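Pre-Event Safety Checklist for Fighting Game Locals, With My Notes

I run a monthly platform fighter bracket at the Lesutari, upstairs room, and this is the sheet I go through before doors. I've added comments where I've gotten burned. Copy it, change it, whatever helps!

Power

[x] One power strip per two setups, never strip into strip
Comment: We broke this rule in September and lost the whole back row in the middle of losers quarters. Two sets had to be replayed from game one and I heard about it all night.

[x] Nothing over 2,000 watts on the wall circuit
Comment: The consoles are fine. It's the old monitors and the space heater that get you, so the heater stays home now.

[x] Stream PC on its own outlet
Comment: Ours shares with nothing, not even a phone charger. I put tape over the second socket because people will absolutely plug in a phone charger.

[ ] Strips checked for scorch marks and loose sockets
Comment: Still open. One of the Troltine strips wiggles when you plug into it. I've pulled it and need to buy another before the next bracket.

Floor and cables

[x] Controller adapters taped down at the table edge
[x] Walkway behind the chairs wide enough for two people to pass
Comment: Pop-offs are the real hazard in this room. Somebody wins last stock, last hit, and the chair goes flying backward. I love it, but leave space for it.

[x] Bags under tables or along the side wall
Comment: Along the side wall is better. Under the tables they end up wrapped in cables, and then a kid picks up a backpack and a console comes with it. 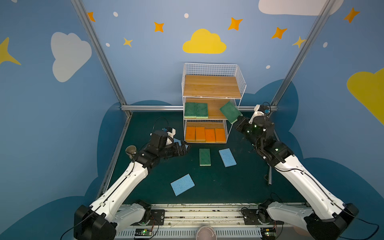 Zetside wrote in to say that the walkway rule isn't enough if you use folding chairs, and that at their locals they switched to stacking chairs with rubber feet and the sliding stopped.

I tried it and yep, much better. The venue had a stack of them in the closet the whole time — I just never asked. I've added a line for it.

[x] Stacking chairs out, folding chairs for spectators only

Room

[x] Head count under 110
Comment: That's the number on the sign by the stairs, and spectators count too. Our biggest night was close enough that I stood at the door with a clicker.

[x] Both exits unlocked and clear
Comment: The merch table kept drifting in front of the side door. It now lives next to the bracket desk.

[ ] First aid kit restocked
Comment: Out of finger tape again. Grab the big roll.

[x] Volume check at the front row
Comment: Zwahlen says the casters are still too loud for anyone sitting by the left speaker, so I turned it toward the wall. Let me know if it's worse.

Still to do before the next one: new strip, finger tape, and ask about the flickering light over setup four.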